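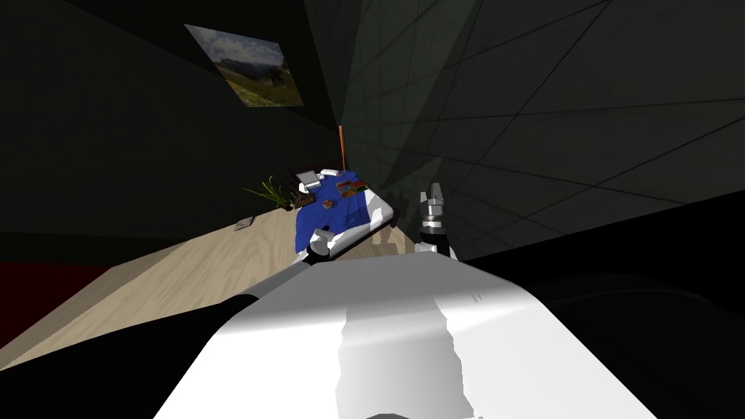

Tracing a late gripper close in a simulated two-arm cell

This page sets out how to find and remove a fault in which the gripper closes after the arm has already begun its lift. In the simulator the result is a missed grasp, or a fold of cloth caught by its very edge. On the real cell it is a safety matter, as the arm may lift a part it is not holding properly and let go of it at height.

The steps were written for the Brurnbridge cell, which runs two arms under the Rekton controller, with the Sonden simulator standing in for the hardware during testing. They should suit any set-up in which arm motion and gripper commands travel on separate channels.

Symptoms

The fault shows up most clearly when the target is soft. With a rigid box the fingers either have it or they don't, and the log says so. With a cloth draped over a tray, the fingers can close on nothing, brush the surface, or take up a thin pinch that slides out during the lift. All three may be logged as a completed grasp, because the controller checks only that the close command was sent.

Look for the following:

The wrist starts to rise while the finger gap is still falling.
Grasps that succeed at low speed fail at normal speed with no other change.
The failure rate goes up when both arms are enabled, even if the second arm is only holding its pose.
Objects resting on the cloth shift or roll when they should have been left alone.

The last of these is easy to miss. A small round object on a cloth will move under a very light pull, and its position log is often the first place where a partial grasp can be seen.

Before you start

Do all of the diagnosis in simulation. Do not try to reproduce the fault on the real arms until the fix has passed the full repeat test at the end of this page.

If the fault was first seen on hardware, lock out the cell and save the controller log before restarting anything. The Rekton log buffer is cleared on a restart, and the message times in it cannot be rebuilt afterwards.

You will need the scene file, the controller settings file and write access to the log folder. Take a copy of the settings file now.

Step 1. Fix the starting conditions

Load the scene and set the random seed to 862. Any fixed value will do, but ours is kept the same so that logs from different people can be compared.

Let the cloth settle before the first motion command. Cloth in Sonden goes on creeping for a short time after loading, and a run started too early will give a different fold under the fingertips each time. We wait for 2000 physics steps with both arms held still.

Save the settled state and start every later run from that saved state. Do not reload the original scene between runs.

Step 2. Record both channels against one clock

By default the arm trajectory is stamped with simulation time and the gripper commands with system time. The two drift apart whenever the simulator runs slower than real time, so the default log cannot be used to judge the order of events.

Open the settings file and change the gripper stamp to simulation time:

gripper.log_clock = sim
arm.log_clock = sim

Restart the controller. Check that the first entry in each log carries the same time. If it does not, the old settings file is still being read.

Step 3. Measure the gap

Run one grasp on the cloth with the second arm disabled. From the logs, take the time at which the close command is sent, the time at which finger speed falls to zero, and the time at which the wrist first moves upwards.

In a healthy run the fingers stop before the wrist moves. In a faulty run the last two are the wrong way round, or so close together that the order changes between runs.

Now enable the second arm in its waiting pose, with its gripper upright and clear of the cloth, and repeat. If the gap gets worse, the two grippers are sharing a command queue. On our cell the waiting arm was sending a hold message on every control cycle, and each close command had to wait behind these messages. The lift was on the arm channel and did not wait for anything.

Step 4. Remove the queue delay

Give each gripper its own queue:

gripper.left.queue = own
gripper.right.queue = own

Then stop the waiting arm from repeating its hold message. One message on entering the pose is enough, provided that the watchdog is fed from the arm channel. Check this before making the change. If the watchdog is fed by the hold messages, removing them will trip a stop, and the watchdog must not be switched off to get around it.

Step 5. Make the lift wait for the fingers

Separate queues make the delay shorter but do not guarantee the order. The lift needs a condition of its own. In the Guillot task script, find the lift block and add:

wait_for finger_speed == 0
hold_for 5 cycles
require finger_gap > empty_gap
on_fail stop_and_open

The hold rejects the brief stall that occurs as the fingers first meet the cloth. The gap check catches fingers that have closed on nothing. Set empty_gap by closing the gripper in free space and reading the value back. Do this for each gripper, and do not copy the value from one to the other.

A thin fabric may leave a gap very near the empty value. If so, use finger effort as a second check. Lowering the threshold until the runs pass will only hide the fault.

Step 6. Repeat test

Run the grasp 100 times from the saved state with both arms enabled at normal speed. Pass only if the fingers stop before the wrist rises in every run. A dropped cloth with the right order of events is a separate grasping problem and should be logged as such. A single run with the wrong order is a fail, whatever happened to the cloth.

Repeat the test with the roles of the arms swapped.

Returning to the real cell

Start at reduced speed with nobody inside the guard and a soft target on the table. Confirm the order of events from the hardware log before raising the speed. Keep the old settings file with the fault record, and note the controller version beside it.

Page last revised 6th December. The queue settings need Rekton's February release or later.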